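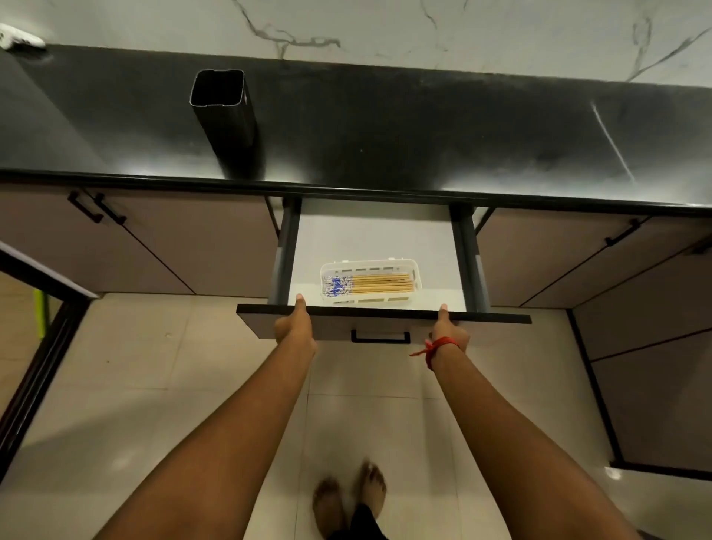
Drawer open, chopsticks in the basket. Demo by hand, Tristham kitchen.

Jul 5, 2018. Chopstick task for Fakora. Set is now 249 demos, target is 1000. Dalibor wants both hands in view for the whole grasp, so keep the elbows low.
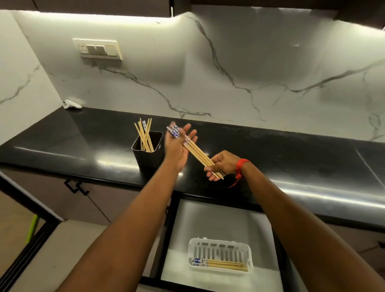
Entry: Kirsty MacLeish / checked: Dalibor Sýkora

Sorting a bundle over the counter, black holder to the left. Labelling this part as two-handed – the old label only covers one. Glare on the black stone may upset the hand tracker. Try 8 demos with the lights dimmed before we do more.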